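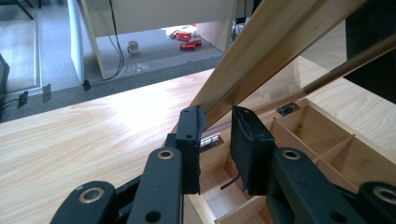

Furniture and Fittings, Module 2
Handout 9: Compartment boxes, dividers and hinged edges

Read before the workshop session. Bring a steel rule, a sharp pencil and the cutting list from Handout 8.

1. Scope

This handout covers small open boxes divided into a rectangular grid, and the fitting of butt hinges to the back edge. Drawers with fixed partitions are treated in Module 3. The joints are similar but the loads differ, and the drawer runners impose limits on the depth that do not apply to a box.

2. Terms

Wall: one of the four outer boards.
Divider: a thin internal board. Long dividers run parallel to the front wall, short dividers run front to back.
Cell: the space enclosed by dividers and walls.
Slat: a long, narrow strip with a flat face. Slats are supplied over length and cut to fit.
Rod: a slender length, often of a darker timber, used as a handle, a stop or a lid stay.
Recess: the cutout in the wall that receives a hinge leaf.

3. Material

Light-coloured wood is preferred for the dividers, as small contents show up well against it. Plywood is stable across its width and may be used in either direction. Solid wood is not, and a solid divider must be cut with the grain running along its length. A divider cut across the grain will usually break at the first slot.

Look along each slat before marking it. A slight bow can be pulled straight by the joints. A twist cannot, and the piece should go back to the rack. Slats that are straight but rough on one face may be used with the rough face down.

4. Setting out the grid

Measure the inside length and the inside width of the assembled walls. Do not take these from the drawing. Subtract the total thickness of the dividers in each direction and divide the remainder by the number of cells. Carry the fraction through to the end and round once only. Rounding at each cell puts the whole error into the last one.

Worked case. The Sivholm pattern has an inside length of 673 mm. With 8 short dividers of 4 mm, the total divider thickness is 32 mm, leaving 641 mm for 9 cells. Each cell is therefore 71.2 mm long. Mark all positions from the left-hand wall, using a single placement of the rule.

Cells need not be equal. Where the contents are known, set out the largest item first, add finger clearance on two opposite sides, and share what is left among the other cells.

5. Cross-halving joints

Long and short dividers meet in cross-halvings. The slot in each piece is half the divider height. By convention the long dividers are slotted from the top edge and the short ones from the bottom edge, so that the short dividers drop in last.

Slot width equals divider thickness. Test in offcuts from the same sheet. The joint should close under hand pressure and should hold when the grid is picked up by one corner. If a mallet is needed the slot is too narrow, and the short grain beside it is likely to split. Clamp dividers of the same direction together and cut their slots in one pass.

The grid may be left loose or glued. A loose grid can be taken out for cleaning. If gluing, apply a small amount inside the slots only, and check the diagonals before it sets.

6. Hinges

Two hinges are sufficient for a box of this size. Place each one in from the end by a distance equal to the length of its leaf, unless a divider meets the wall at that point, in which case move both hinges inwards by the same amount.

Knife the outline of the leaf on the wall edge. Cut the recess to the thickness of the leaf and no deeper. A recess that is too deep makes the lid bind at the back and stand open at the front. Pack it with card or veneer.

Drill a pilot hole for every screw. Fit one screw per leaf, close the lid, check the alignment, then fit the remainder. The Ehlers hinge has soft screws, so cut the thread first with a steel screw of the same gauge. The Pruvora hinge is supplied with steel screws.

7. Finishing

Sand the dividers before assembly. The inside corners of a cell cannot be sanded evenly afterwards. Break all top edges lightly. Mask the hinge recesses if a finish is applied before the hinges go on.

8. Common faults

Grid rocks in the box: one or more slots too shallow. Remove the grid and deepen them.
Last cell narrow: error accumulated in marking out. See section 4.
Lid springs back when closed: screw heads standing proud, or recess too deep.
Divider splits at slot: grain direction wrong, or joint too tight.

Preparation for the next session

Set out a grid of your own for the Fukell tray blank, with at least one cell of unequal size. Show the working on the sheet. Cutting starts in the session and only from a checked drawing.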